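Workshop notebook – Lurunside, October
Water and power at the tented camp, continued from previous entry

07:40. Borehole pump restarted after filter change. Pressure at the tank inlet came up slowly and then held. Left the bypass valve a quarter turn open, same as before. Tank level at start of shift 1656 liters by the dip rod. The float gauge read lower again. Do not trust the float gauge until it is recalibrated.

Guest tents 1 to 6 are on the old line, which still runs along the fence on the river side. Elephant damage at the second junction box: lid cracked, conduit pushed sideways, cable sound. Replaced the lid and buried the conduit deeper. Anqi wants the whole run moved to the inside of the path before the next full booking. Trench length for that is 400 m. Soil is hard past the kitchen, so allow for the breaker.

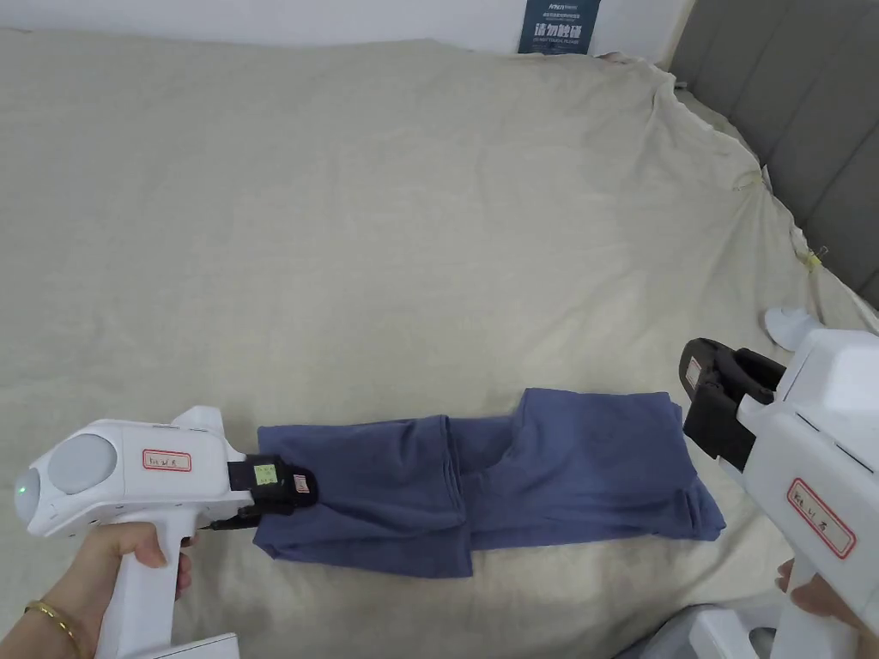

Inverter log downloaded at 10:15. There were 2 low-voltage trips overnight, both after the guests came back from the evening drive. The load at that hour is the water heaters plus the charging bench for the spotlights and radios. Moved the charging bench to the midday window. If the trips continue, stagger the heaters by tent number.

Spare controller (the Plorier) bench tested again. It cuts in at the right voltage but is late to cut out. Marked it NOT FOR TENTS and put it back on the shelf. The Grinora unit stays in service.

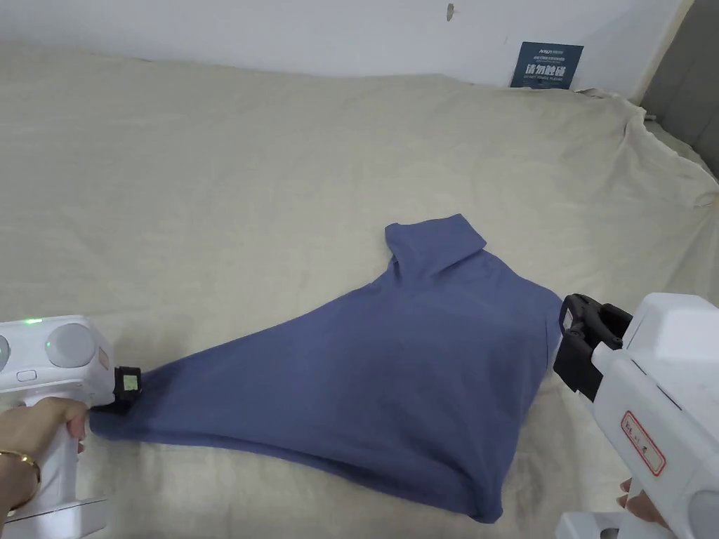 Vehicle charging point: earth resistance still too high with the ground this dry. Added a second rod and salted the pit. Will measure again after rain. Until then the point stays locked out – key is on the board in the workshop, tag signed by me.

Waterhole pump, Alhassan side. Trail camera shows buffalo drinking from the overflow and hardly using the trough, so the trough valve is probably sticking. Flow at the trough 700 liters per hour, which is low. Need a guide and a vehicle to go out and strip the valve. Asked for a slot between game drives.

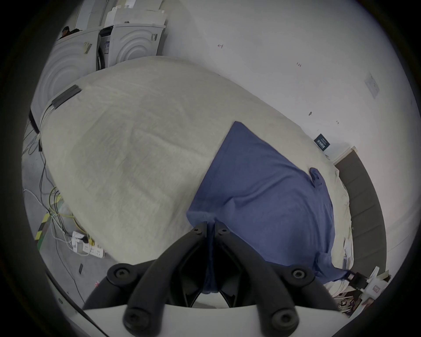 Chae-won replied that the valve was cleaned last month and the fault is more likely silt in the feed pipe; she wants the pipe flushed from the top end before anyone opens the valve. Agreed. Flush first, valve after.

Still open: float gauge, earth reading, trench route. Eun-seong has the hose couplings.

E. Niven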